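Shop notebook, chore bench, Rirkuvport
3 Jan 2018
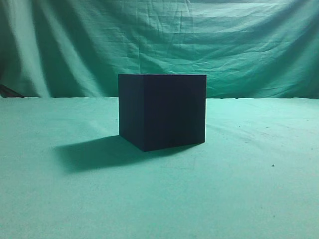

Fig. 1. Dark cube on green cloth, light from the right.

Back on the block problem. The question from before the break was whether the Jitska arm is ready to try putting things away on a real shelf, and my answer is still no. It can't find a dark block reliably on a plain cloth, and a pantry is a lot worse than a plain cloth.

Notes on the setup as it stands. Green cloth on the bench, green cloth hung behind. View is low, close to level with the top of the block, so the top face is down to a thin line and the software gets two sides to work with. The front side is nearly black and flat. The left side is a little lighter with some green in it. The shadow goes off to the left and spreads wider than the block itself.

That shadow is most of the trouble. The finder draws its outline around block and shadow together and puts the center too far left. The arm then goes to the center it was given, closes on the left edge, and pushes the block instead of picking it up. Went through the log from the last long run before the break: 1,349 tries, and 212 of them ended in a push like that. The rest I have not sorted yet. Some are clean picks and some are the arm giving up before it moves.

Tried this morning:

Raised the brightness cutoff. Shadow drops out of the outline at the far end but stays in close to the base, where it is nearly as dark as the block. Not enough.

Used color in place of brightness. Better. The shadow still reads green and the block doesn't, except on the left side, where the cloth tints it. Lost a strip of that side on most runs. Center came out too far right, by less than it was too far left before. The gripper can live with that much.

Ran the edge finder on top of color. It likes the upright corner between the two sides and the top rim. It also likes the folds in the back cloth, especially the bright one on the left. I should iron that cloth or pull it tight. Lint on the bench cloth got picked up twice as a small object, so put in a minimum size and that went away.

Moving the light would fix a lot of this and I don't want to do it. Kitchens have a window on one side. If it only works with a lamp straight overhead we have a good bench demo and nothing to give Bermúdez, who want it clearing counters.

Where I think we are on chores in general, for whoever writes up the April summary:

Wiping a flat surface: close. It doesn't need to know much about what's there as long as someone clears it first.

Clearing the surface: not close. Same problem as the block, with mugs and plastic bags in it.

Sorting parts into bins on the shop side: could work now if the parts are light colored and the bins don't move. Tondent asked for black fittings on a gray belt. I would tell them to change the belt before paying for an arm.

Folding: haven't touched it, no opinion.

A person clears a counter without looking at shadows at all. I timed myself on the same blocks and quit after a few because the comparison is no use to us.

To do
- iron or stretch back cloth
- lint roller for the bench
- sort the rest of the log, split pushes from no-starts
- color plus edge, 2 block angles, same light
- try a white block with the same settings, I expect the color rule to hold up but the edge between side and cloth may go soft
- ask about a second view from higher up, even a cheap one, so the top face is usable

Left the settings file on the bench machine under today's date. Don't overwrite it, the old cutoff values are only in there.

Last updated 2 days ago
2 comments | 0 shares
Contact the shop | Back to top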